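Kitchen and Workshop Tips
What I learned at the open day in Pillasen
Posted April 15, 2019

The company Kramer opened its workshop in Pillasen to visitors this month, and I went mainly for the coffee. They build grippers and small robot arms for kitchens and packing rooms. I stayed for 2 demonstrations and came home with a page of notes, and most of these notes are useful for people who have no robot at all.

The first demonstration was about handling kitchen things: trays, lids, cups, cutlery. The woman who led it told us that a tray is harder than a cup. A cup you can close your fingers around. A tray is wide and flat, and when you lift it on one side, everything on it travels to the other side.

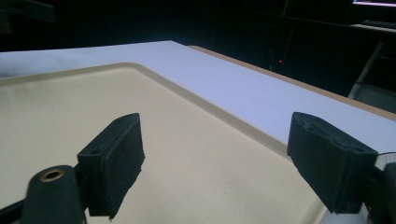
My own problem at home is trays that slide. I carry dinner up 16 steps to my mother every evening, and the glass always arrives in a different place from where I put it. So I looked closely at how the fingers of the gripper were made. They are rigid, but on the inner side they have a dark foam pad, a little ragged. The foam gives grip which the hard part alone does not have. The next day I glued strips of thin foam under the two ends of my tray, where my hands hold it, and it is much better.

More tips from the day:

Look at the rim before you buy a tray. A raised, rounded rim is kinder to the hands than a sharp one, and it is easy to wipe. Avoid the kind with a deep groove, crumbs live there for years.

Put the heavy things in the middle. The teapot goes in the centre and the light things go around it. In the second demonstration an arm of the type Jorka carried a tray with a full jug at one end, on purpose, and we all saw how it tipped.

Use a pale, plain surface for small parts. When I take apart the tap or the coffee grinder I now do it on a light tray with nothing else on it. A dark screw is found at once. With pale or shiny parts I lay a dark cloth in the tray first.

Change foam pads when they become ragged. Old foam leaves crumbs and it keeps grease. For a tray that goes near food, take the pads off before washing and let them dry separately. Mine are held with double-sided tape now, because the glue did not survive the dishwater.

Keep one place for the tray. At Kramer they mark the position on the table with tape, so the arm always starts from the same point. I made the same with two small corners of tape beside my cooker. My family laughed, but the tray is there when I need it.

For the foam I used a sheet 2 mm thick from the shop Plultari, where a pack of 9 strips was enough for two trays and one chopping board. Cut it with a sharp knife and a metal ruler, scissors press the edge flat.

The workshop in Pillasen will open again in the autumn. Wear warm socks, the floor there is concrete.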